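Tedisden Grid Placement Kit
Made by Roltar. Method by Anastasia Katsaros and the bench team at Ovton.

Overview

The Tedisden kit grew out of a research method that our friends at Ovton had been using for quite a while before anyone thought of putting it in a box with a part number. If you train arms to pick and place, you'll know the trouble already: you collect a pile of demonstrations, the policy looks wonderful, and then somebody moves the bin a hand's width to the left and the whole thing falls apart. Anastasia Katsaros wanted a cheap, honest way to see where on the table a policy works and where it doesn't, and she wanted one that a new student could set up before lunch. Her answer was tape, paper and a good deal of careful bookkeeping, and we've tried hard not to spoil it by making it fancier than it needs to be!

The idea is to divide the work surface into large cells and treat each cell as its own small experiment. The bin goes to a start position listed on the schedule, the arm goes to a start pose over a cell, and the trial is logged against both. Bins are allowed to sit across a line (we get asked this a lot), and those placements have their own column on the log sheet.

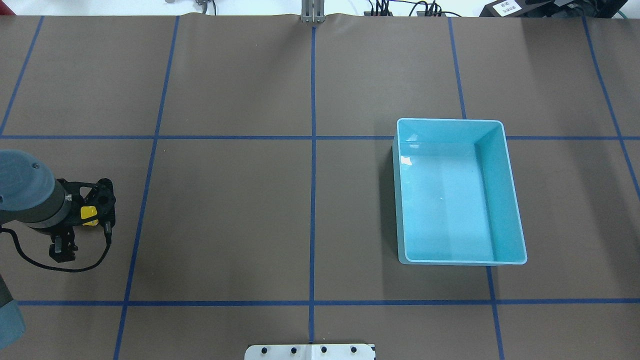
Ovton's first full study with the method ran to 1,497 trials, all of them on the same layout, and the result that people tend to remember is the one about coverage. A policy trained with demonstrations spread evenly over the cells held up far better on new bin positions than one trained with the same number of demonstrations gathered in the middle of the table. Perhaps you'd have guessed that. What surprised the team was how much of the gain came from the cells nearest the arm's base, where the elbow has to fold up and most operators would sooner not work at all.

What comes in the kit

Blue painter's tape, 12 rolls
Brown paper for covering the table, one roll
Corner gauge and straightedge for laying out lines
Printed schedule with 22 bin placements
Log sheets, and the same sheets as a spreadsheet
Tsakiris alignment software, one bench license

About the wrist camera check

Tsakiris is the part we're fondest of, and it's the part that saves the most grief later on. Before each session the arm visits the tape crossings and takes a picture of each from the wrist camera. The software finds the two strips, works out where they meet, and compares the spot with the one stored when the layout was new. If a line has lifted or the camera mount has taken a knock, you'll see it in the report and can fix it before you've spent the afternoon gathering trials you can't use.
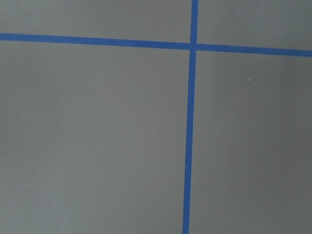 The crossing doesn't need to be in the middle of the view, and the strips don't need to be perfectly square to each other, so please don't spend an hour fussing with the gauge as we did on our first bench. A little waviness along the edge of the tape is fine too. The software fits a line through the whole length of each strip that it can see. What it does dislike is glare, so go easy on lamps pointed straight down.

Setting up

Roll the paper out and tape down the edges, smoothing from the center as you go. Small wrinkles won't hurt. Lay the long lines first, then the ones across, and let the tape overlap at the crossings. Run the crossing check once and save it as your reference. Allow 30 minutes for the lot, or a bit more if it's your first time and you're on your own.

Replacement paper and tape are sold separately, and the next printing of the schedule is due in June. Kit owners will get it free by mail.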